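핸드헬드 그리퍼 키트 도입 검토 중간보고

작성: 샤일라 막바누아(Shiela Magbanua), 시험평가 담당
수신: 아넬리스 라이트너(Annelies Leitner), 콘데로 사업관리
2020. 02. 02.

1. 개요

본 보고는 발렌테(Valente)가 공급하는 핸드헬드 그리퍼 키트의 도입 검토 과제 중 1차 평가 구간의 진행 상황을 정리한 것이다. 평가 대상은 그리퍼 본체, 그리퍼 장착 카메라, 케이블 세트, 수집용 소프트웨어이며, 로봇 암은 이번 구간의 범위에 포함되지 않는다.

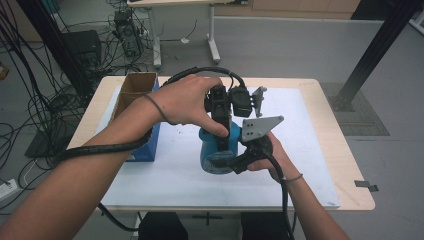
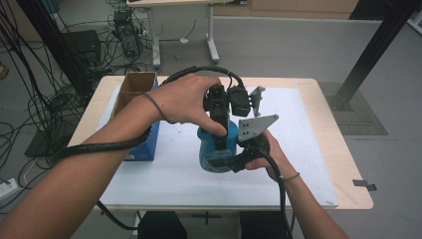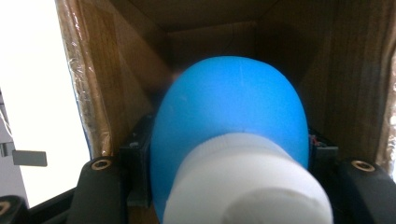 2. 평가 작업 및 현황

1차 구간의 기준 작업은 소형 용기류의 파지와 상자 투입·인출이다. 작업자는 착석 상태에서 그리퍼를 양손으로 잡고 조작하며, 작업면은 흰색 판으로 통일하였다. 대상물은 형상과 표면 특성이 다른 일상 용품으로 구성하고, 상자는 플랩을 세운 상태로 둔다. 파지 판정은 그리퍼 카메라 영상을 기준으로 한다. 파란색 몸체와 흰색 캡이 결합된 대상물의 경우 캡이 렌즈에 가까워 화면 하단 중앙을 크게 차지하며, 양측 핑거 패드의 위치는 그 좌우에서 확인할 수 있다. 패드 상면의 황동 인서트도 같은 화면에 들어오므로 개폐 정도를 읽는 기준점으로 쓸 수 있는지 검토 중이다. 상자 안쪽은 상단으로 갈수록 어두워 노출 고정 시 내벽의 계조 손실이 우려되며, 이 항목은 2차 구간에서 별도로 측정한다.

계획 수량은 600회, 보고 시점까지 완료된 수량은 174회이다. 계획 대비 지연은 12월 납품분 케이블의 커넥터 규격이 발주 사양과 달라 교체품을 기다린 데 따른 것이다. 교체품 입고 후에는 수집이 중단 없이 진행되고 있다.

3. 항목별 검토 의견

3.1 본체 및 조작성
본체 무게는 공급사 사양 범위 안에 있다. 다만 한 손으로 손잡이를 잡고 다른 손으로 상부를 지지하는 자세가 연속 작업에서 부담이 된다는 의견이 작업자 두 명에게서 제출되었다. 현재 연속 작업 시간은 30분으로 제한하고 있다. 공급사에 손잡이 각도 변경품의 견적을 요청하였다.

3.2 케이블
굵은 주름관 케이블이 본체 위로 크게 휘어 지나가는 구조이다. 팔을 앞으로 뻗는 동작에서는 문제가 없으나 손목을 안쪽으로 돌릴 때 복원력이 느껴진다. 왼쪽 팔뚝을 따라 케이블을 붙이는 현재 배선이 본체 옆으로 늘어뜨리는 방식보다 간섭이 적었다. 작업대 주변 바닥의 배선은 정리되지 않은 상태이며, 2차 구간 착수 전 덕트 설치를 권고한다.

3.3 카메라
초당 60프레임 설정에서 프레임 누락은 기록되지 않았다. 그리퍼 카메라와 머리 위치 카메라의 시각 동기는 소프트웨어 방식으로 맞추고 있으며, 세션 시작 직후 몇 초간 오차가 커지는 현상이 반복된다. 후이 아브레우(Rui Abreu)가 공급사 기술지원과 원인을 확인하고 있다. 임시로 세션 앞부분을 잘라내고 저장한다.

3.4 소프트웨어
수집 프로그램의 기본 기능은 요구사항을 충족한다. 미비 사항은 다음과 같다.
- 세션 중간에 작업자 식별자를 바꿀 수 없음
- 저장 경로에 한글이 포함되면 내보내기가 실패함
- 실패 구간 표시 기능이 있으나 표시 취소가 되지 않음
두 번째 항목은 공급사가 다음 배포본에서 수정하겠다고 회신하였다. 나머지 두 항목은 회신이 없다.

3.5 비교 대상
플레티아(Pletia)의 경쟁 제품은 무선 방식으로 케이블 문제가 없으나, 배터리 교체 주기가 짧고 핑거 교체에 전용 공구가 필요하다. 카타리나 페이쇼투(Catarina Peixoto)가 대여품으로 동일 작업을 수행하고 있으며 결과는 2차 보고에 포함한다. 그랜들리(Grandley) 제품은 납기가 맞지 않아 비교에서 제외하였다.

4. 예산

집행액은 승인 범위 내에 있다. 케이블 교체 비용은 공급사 부담으로 합의되었다. 추가 소요는 손잡이 변경품과 바닥 덕트 두 건이며, 덕트는 시설 예산으로 처리 가능한지 비토리아 안투네스(Vitória Antunes)에게 문의한 상태이다. 손잡이 변경품은 견적 접수 후 별도로 승인을 요청한다.

5. 위험 요소

- 동기 오차의 원인이 하드웨어로 판명될 경우 본체 반송이 필요하며, 이 경우 잔여 수집은 예비기 한 대로 진행해야 한다.
- 핑거 패드의 마모 기준이 공급사 문서에 없다. 자체 기준을 정하기 위해 패드 표면을 세션마다 촬영하고 있다.
- 비교 제품의 대여 기간이 짧아 일정 연장이 어려울 수 있다.

6. 다음 구간 계획

잔여 수량의 수집을 마친 뒤 상자 내부 조도 조건을 두 단계로 나누어 재측정한다. 대상물에는 투명 용기와 연질 포장을 추가한다. 시각 동기 문제가 해결되지 않은 상태에서는 도입 여부에 대한 의견을 내지 않으며, 공급사 회신을 받은 후 조건부 도입안과 비교 제품 도입안을 함께 제출할 예정이다.

라이트너 담당께서 확인해 주실 사항은 대여 기간 연장 요청의 승인 여부와 2차 보고의 제출 형식이다.

관련 자료
핸드헬드 그리퍼 키트 요구사양서 개정본
케이블 커넥터 규격 불일치 처리 기록
플레티아 대여품 인수 점검표
수집 데이터 저장 및 명명 규칙
시각 동기 오차 측정 절차(초안)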